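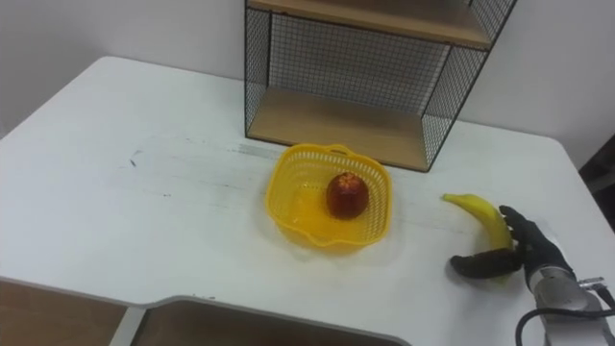

Kursmaterial > Arbeit und Technik > Einheit 7

November, Redaktion Kursmaterial Wulthorpe

Einheit 7: Wenn das Sortieren automatisch wird

In der letzten Einheit haben wir über die Kosten gesprochen. Heute geht es um die Menschen, die vorher und nachher an demselben Platz arbeiten. Unser Fall ist das Obstlager der Firma Bosman in Filleck. Dort werden Körbe für Büros und Kantinen gepackt, in einer guten Woche 2488 Stück.

1. Ausgangslage
Bis zum Frühjahr wurde jeder Korb von Hand gefüllt. Die Arbeit ist leicht zu lernen, aber sie macht müde, besonders in den Schultern. Eine Person hat in einer Schicht 411 Körbe geschafft, das war der beste Wert. Die meisten lagen darunter und haben sich mit diesem Wert verglichen, was die Stimmung nicht besser machte.

2. Greifen ist schwierig
Ein Apfel rollt, eine Banane ist krumm und bekommt schnell Druckstellen. Eine Hand mit Fingern kann sich der Form anpassen, ein Sauger kann das nur schlecht. Merken Sie sich bitte den Begriff «nachgiebiges Greifen», er kommt in der Prüfung vor.

3. Was sich für das Personal ändert
- Die Packerinnen prüfen jetzt die Ware und greifen ein, wenn etwas liegen bleibt.
- Die Pausen richten sich nach der Anlage. Darüber gab es Streit, und er ist noch nicht zu Ende.
- Für die Schulung in Drendham zahlt der Betrieb pro Person 700 Euro. Wer Teilzeit arbeitet, hat bisher keinen Platz bekommen.
- Im Lager wird weniger gesprochen. Mehrere Beschäftigte haben das im Interview selbst erwähnt.

4. Aufgabe
Schreiben Sie eine halbe Seite: Welche Kenntnisse der Packerinnen gehen verloren, wenn sie das Obst nicht mehr anfassen? Denken Sie auch an den Reifegrad. Abgabe bis 16 Uhr im Fach neben dem Seminarraum.

4 Kommentare | 11 Mal geteilt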